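**Minutes, automation working group, Endeo returns site**
29 January 2022
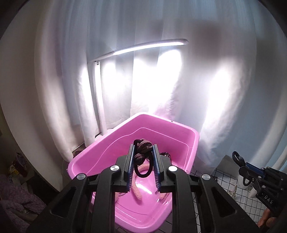 Chair: Bernice Sulemana. Minutes: Rongrong Cai.

**1. Previous minutes**
Accepted with one correction: the trial covers the small-goods tables only. Garment folding stays with the Mernis line.

**2. Sorting trial**
R. Cai reported 371 picks logged with the hand-held grippers. Soft and tangled goods (cord, braid, elastic) remain the slowest class. Average time per pick is 7 seconds, against a target the group has not yet agreed. Ukovon wants more picks from deep tubs before it trains the arm. B. Sulemana asked that tub type be entered in the log from now on.

**3. Staffing**
24 sorters are affected if the arm goes live. Management's draft moves them to inspection and exceptions at the same grade. The floor representatives noted that the draft is silent on shift premiums and on who clears a jam during breaks. Both points go back to management in writing.

**4. Strain and rotation**
Two sorters reported sore wrists after long spells with the grippers. Spells are capped at 54 minutes, followed by a change of task. Gripper work is not to be counted toward individual pick rates.

**5. Training**
Mulder will quote for a course on fault codes and safe stop. Attendance is to be in paid hours.

**Actions**
- RC: add tub type to the log sheet.
- BS: letter to management on item 3.
- RC: get the Mulder quote.

Next meeting in March, date to be set by the chair.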